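Tabletop Gallery: Bits and Blocks

Home / Clubs / Gallery / June 2024

Hello again from the Fekcombe crowd! We've been clearing out the sorting cupboard (two shelves down, far too many to go) and it's slow, happy work. I love the small stuff best, the odd shapes and loud colors that end up on a table once you start emptying drawers.

We're using pale tabletops for the sorting this time. The old green cloth from November swallowed everything, and I spent a whole evening hunting for a peg that was right in front of me.

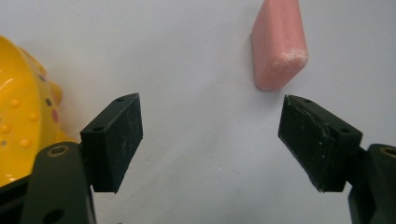

Fekcombe Sorting and Making Club, Moltmont Rooms

Pink block, and something yellow and shiny over on the left. I'm a sucker for pink and yellow together, and against that gray-white they look like candy to me!

The sorting goes by color first, then by shape, and anything we can't agree on goes in the Pudance tin. The tin is very full. I keep saying we should do shape first (rounded things in one tray, blocky things in another) and I keep getting outvoted, so color it is.

Tray labels are going on next. I ordered a pack of 90 from Twal and 88 turned up, which is plenty unless we get fancy with the small drawers.

If you've got spare blocks at home, bring them along, any color. Pink especially, please! Lidded boxes are welcome too, the shallow kind that stack. More pictures when the third shelf is done.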